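Nemwood Room Users - minutes, 9 June 2021

Present: Doaa Abdelaziz (chair), Hatem Badawi, Taha Ashour. Apologies: Edivaldo Toledo.

1. Small whiteboards
Hatem asked if the yellow-edged boards should be replaced. Dark marks remain on the face.
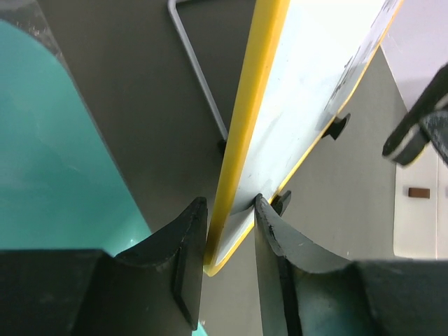 How are the boards to be cleaned from now on?
With a damp cloth after each use, and with board spray once a month - Taha to buy two bottles.

Agreed to keep the boards and look again in March. Maluleke has quoted for up to 40 new ones if needed.

2. Table
Doaa asked that boards go back in the cupboard at the end of a booking. The mat can stay out. Agreed.

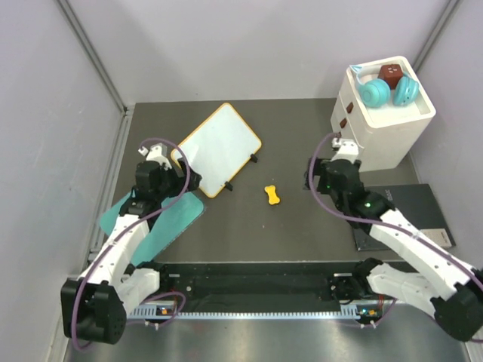 Item 2: whiteboard, teal mat and white box on the table.

3. Any other business
Cupboard key now at the Nergate desk, hook 82. Hatem to tell Edivaldo.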